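The Quiet Season at Fevari

When the Fevari gathering opened its gates for the first time, the program fit on a single sheet of paper. It listed a morning meditation, a shared lunch, two concerts and a fire. The event now fills five days and draws guests from well beyond the Inden valley, yet its organizers have kept the practice that gave it a name among regular visitors: one full day on which no music is played and no workshop is held.

The silent day falls in the middle of the program. Guests may walk, read, help in the kitchen or sleep. Phones are left at the gatehouse. Meals are served at long tables, and conversation resumes only after the evening bell.

"People arrive with a plan for every hour," said Elie Nasrallah, who has directed the gathering for 12 years. "The silent day takes the plan away from them. Some are unhappy about it until supper."

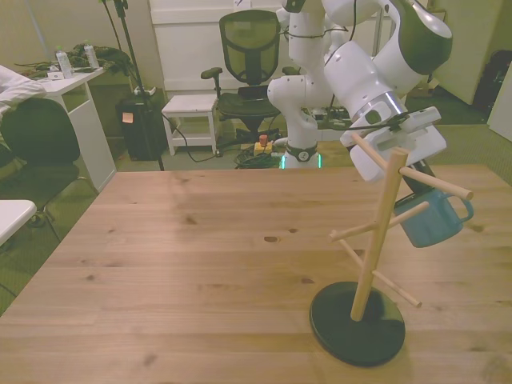 The practice has not always been popular. Performers objected in the early years that it broke the momentum of the event, and ticket holders asked for a partial refund. The organizers answered by shortening the evening concerts and moving the largest of them to the night after the silence -- a change that most of the musicians came to prefer.

Vatar, the cooperative that manages the site, has applied the same restraint to the grounds. Camping is limited to the lower meadow. The upper path, which leads to the old Mahasneh orchard, is open only to walking groups of up to 30 people, each with a guide. Amplified sound is not permitted beyond the stone wall.

Growth remains the difficult question. Requests for places exceed the capacity of the meadow, and a proposal to add a second week has been under discussion. Nasrallah is cautious. A longer event would bring in new guests and steadier income, he said, but it would also place a heavier burden on the kitchen crews and on the villages that share the road.

A decision on the second week is expected in November. Registration for the next gathering will open once the dates have been confirmed, and a share of the places will again be offered at a reduced rate to residents of the valley.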